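Search the Fesbridge site... Go

Fesbridge Toy Swap - Frequently Asked Questions

14 comments | Share

What is the toy swap?
It's a morning where families bring toys their children have finished with and take home different ones. No money changes hands. We began with 25 toys on a rug and last April there were 400, so we're thrilled with how it's grown!

How does it work?
You hand your toys in at the door and get a token for each. Every token buys one toy, whatever its size - a jigsaw costs the same as a dolls' house. Spare tokens keep until the next swap.

What can I bring?
Anything clean, complete and safe. We love puzzles, blocks, train track, dressing-up clothes and board games (do check the dice are in the box). Please leave soft toys for babies, car seats and anything with a missing battery cover at home.

Do I have to bring something to come along?
Not at all. Everyone gets 2 tokens on their first visit, and lots of people come for the tea and a natter.

Can I bring toys that need mending?
Yes please! Abelardo Usuga runs the mending table and he is brilliant with wheels, hinges and wobbly legs. Come before 10.30 if you can, as the queue gets long. 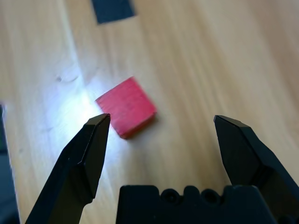

Are painted wooden toys all right?
Yes, if the paint is sound. Very old paint can contain lead, so if you don't know where a toy came from and it's flaking, please don't bring it. A wipe with a damp cloth is plenty for cleaning - don't soak wood, or it may swell and split.

What happens to the leftovers?
Qiuyue Cao sorts them that afternoon. Most go to local playgroups and the rest wait in our cupboard for next time.

Can I help?
We'd love that! Setting up starts at 8.30 and an hour is a huge help. Ask for Percy Ccori at the door.

Related
Starting a swap in your street
How to wash building bricks
Board games with bits missing: our spares box
Book swap dates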